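Last updated: 2024-09-20

Portioning dry beans by weight

I have used the same method for portioning dry black beans since March, and enough people have asked about it that it may as well be written down. The short version: weigh everything, tare everything, and stop trusting cup measures for anything that piles up unevenly.

The problem with volume is packing. A level cup of small beans depends on how they were poured, whether the cup was tapped, and how strictly you define level. I filled and leveled the same cup repeatedly over one evening and the readings never settled. For soup this does not matter. For the recipe I make most often, where the water, salt and beans are set as a ratio, it shows up as a pot that is either too thick or needs another half hour on the stove.

My target is 300 g of dry beans per batch. That fills my medium pot once cooked, with room to stir. Iraís Gallegos, whose bean recipe I started from, uses a larger amount and a larger pot, so the number should be treated as a property of the cookware.

Equipment

A digital kitchen scale that reads in single grams. A bowl. A container for the supply. A scoop with a handle. The Torevby storage jars I used before have narrow necks, and a scoop would go in at an angle and come out half empty. Any container with an opening wider than the scoop head avoids this. 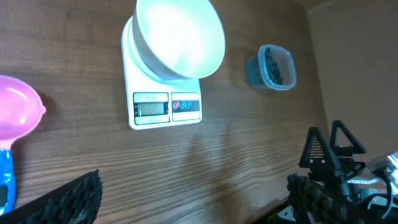
The bowl matters more than I expected when I started. It has two jobs: hold the full portion without spilling, and leave the display readable. A wide bowl tends to fail at the second, as its rim hangs over the readout and you end up bending down to look under it. With the white bowl pushed toward the upper part of the platform, the display and the red and blue buttons stay clear. Some overhang at the side is acceptable. Overhang above the display is not. Check that the bowl touches only the platform, as contact with the casing or with anything beside the scale will give a false reading.

Color is a minor point, but I prefer a light bowl for dark beans. Stones, split skins and bits of stem are easier to spot against it. I have found three stones so far, all from the same bag.

Procedure

1. Put the scale on a hard, level surface. A folded towel or a cutting board with a warp in it will shift the reading.

2. Turn the scale on with nothing on the platform and wait for zero.

3. Place the bowl, then tare. Do not place the bowl first and switch on afterward unless you know how your scale handles it. My old Wernov treated whatever was on it at startup as zero, and my current one does too, but I would not assume it for others.

4. Add beans one scoop at a time until you are within one scoop of the target.

5. Finish with partial scoops. Hold the scoop low over the bowl and tip it slowly. From any height, beans bounce off the ones already in the bowl and go across the table.

6. Wait for the number to settle before you read it, and take your hand off the bowl.

Step 6 is the one I skipped for weeks. Many scales filter small changes so that the display does not flicker. If you add beans very slowly, a few at a time, the filter may not register them and the display will lag behind the actual weight. The fix is to lift the bowl, set it back down and read again. On my Drallska scale, since retired, the error from slow pouring was large enough to notice – several grams on a full batch.

Accuracy

I do not aim for the exact gram. A few beans either way make no difference I can taste, and chasing the last one wastes time. I stop within 3 g of target. The more useful habit is being consistent about the bowl: same bowl, same spot on the platform. Cheap scales can read differently when the load is off center, and keeping the position fixed at least makes the error the same each time.
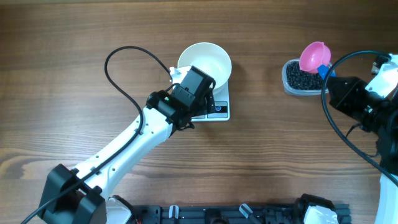

To check for drift, I keep a sealed jar that read 794 g on the day I filled it. It goes on the scale at the start of each session. If the reading has moved by more than a gram or two I change the batteries before doing anything else, and so far that has fixed it every time. A jar of this kind says nothing about absolute accuracy. It does show whether today's readings can be compared with last month's, and for a fixed ratio that is enough.

Storage

Weighed portions go into small bags with the weight written on the outside. I do four or five at a sitting. One session takes about 30 minutes, including sorting out the debris. I tried the Myung stacking boxes for this and gave up on them – the lids fit well, but the boxes take up the same shelf space empty as full.

Whatever is left in the container at the end gets weighed too, with the container's own weight subtracted. I write that figure on a strip of tape and stick it to the lid. At the next session it tells me whether there is enough for another batch or whether a new bag has to be opened first.

I have not tested any of this with larger beans. Chickpeas are next, and I expect the last few grams to be harder to hit with those, given the weight of each one.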